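Automation in the Wild: Report on a Site Visit to Adwood

Submitted for the Industry Practice unit, Group 9

1. Why we went

The unit outline says every group must "observe an automated system in a working or near-working environment and reflect on what was observed." Our first choice was a bottling plant, which stopped answering our emails once we mentioned there would be reflecting. Our second choice was the open afternoon at Adwood, where a small company called Lostis shows the robots it is teaching to handle everyday stockroom and tidying jobs. They said yes the same day and told us where to park.

The visit took place in March. We arrived at 1 pm, signed the visitor book, watched a safety video and were each given a lanyard in a colour that meant we were not to touch anything. The video was eleven years old, going by the haircuts, and covered forklifts in great detail. Adwood does not have a forklift.

2. What we expected

Before the visit we each wrote down what we thought we would see, as the marking guide asks for a "statement of prior assumptions." The honest version is that we expected something fast. Most of us had learned about robots from short videos with loud music, and our lecture slides on cycle times had not done much to correct this. One member of the group wrote "welding, sparks." Another wrote "probably lunch," and was closer to the mark.

We also expected the people to be standing well back. In the textbook there is always a cage, usually drawn in yellow, and a small stick figure outside it looking satisfied.

3. The demonstration

Lostis runs its arm with a control program called Patwary. The staff talked about Patwary the way you might talk about a relative who is clever but has to be driven everywhere. It plans how the gripper should approach an object, and a person at the desk can take over when the plan is a bad one. The handover between the two was the part of the session we had been told to pay attention to, and we did, after the biscuits.

The gripper is bulkier up close than we had imagined. It has a dark rounded housing with a broad curved finger below it, and the whole thing looks more like something from under a car than the delicate silver hand on the front of our textbook. People work right up next to it, too, so our assumption about the yellow cage did not last long.
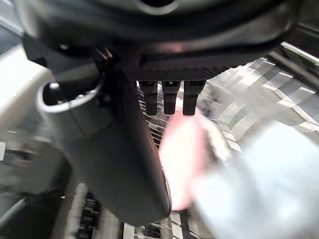 We asked how close is too close. The answer was that it depends on the speed, and that when a person is working within reach the arm is held to a crawl. It can also be halted from the desk or from a button by the door. A member of our group asked whether the button had ever been needed. We were told it is pressed every morning as a test, and that once it was pressed by a backpack.

The talk that went with the demonstration lasted 77 minutes, against an advertised time of 30. We don't say this as a complaint. Most of the extra time went on our questions, and a fair bit of the rest went on waiting for Patwary to reconsider its position.

4. What the work looks like

What surprised us most was how ordinary the job is. Lostis keeps a log of every attempt the arm makes, good or bad, and on the day of our visit the log stood at 1,377 attempts for the current round of trials. Of these, 450 had been marked as needing a person to step in. The staff seemed quite cheerful about that figure. In the previous round, they said, they had stopped keeping track at the point where it became bad for morale.

An attempt goes like this. The operator picks a target, Patwary offers a plan, the operator accepts it or grumbles and adjusts it, and the arm sets off at the pace of someone carrying a very full cup of tea. If the plan is poor, the operator takes over and the attempt is marked. Then they do it again. We asked whether it got boring and were told that it did, and that boring was the goal.

Flat, shiny things are apparently the worst. We had assumed that weight would be the main problem, or maybe fragile objects, but a glossy surface gives the sensors a reflection to think about as well as the thing itself. Plain white surfaces cause trouble of a different sort, as there is so little on them for the software to hang on to. One of the staff described a good day as "matte." 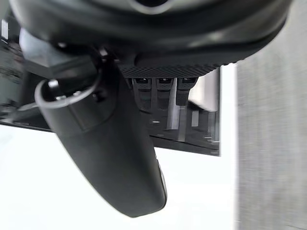
Distance is the other difficulty. When the gripper is close to something, small errors in where the software thinks it is start to matter a lot, and the last few centimetres of a move can take longer than everything before them. Our lecture notes call this "final approach" and give it one line. We would suggest a second line.

5. The competing system

Lostis also has a trial licence for a rival program, Skisetti, and was good enough to talk about it without being rude. Skisetti plans faster but explains itself less. When Patwary fails, it leaves a note in the log saying which step went wrong. When Skisetti fails, it says "incomplete," and the operator is left to guess. The staff preferred the slower one. We had ranked speed first in our pre-visit survey of what makes a good system, so this was a useful correction, and a slightly embarrassing one given that the survey is attached as Appendix B.

We did not see Skisetti running. Its licence had lapsed at noon.

6. Problems with our own method

Our observation sheet had columns for cycle time, idle time and output per hour. Idle time was the only one we could fill in with confidence. The sheet was designed for a bottling plant, for reasons given in Section 1, and should have been redone before we left. We also had one working pen between us for much of the afternoon.

We did not agree beforehand on what counted as the start of an attempt. Half the group started timing when the operator chose a target and the other half when the arm moved. For this reason we have left our own timings out of the report and relied on the Lostis log, which the company allowed us to copy the totals from.

7. Reflection

Going by the visit, a good share of automation is people: choosing, checking, taking over, writing down what went wrong. All of us came away with more respect for the operators and a bit less for the videos with music. Two members of the group have since asked about summer placements. The one who wrote "welding, sparks" has not, but did enjoy the biscuits.

For future groups, we recommend the Adwood visit over the bottling plant, with these changes:

Redo the observation sheet for slow, supervised work.
Agree on start and stop points before anyone touches a stopwatch.
Allow the whole afternoon, whatever the flyer says.
Bring pens.

Appendix A: Observation sheet (mostly blank)
Appendix B: Pre-visit survey
Appendix C: Parking receipt, for reimbursement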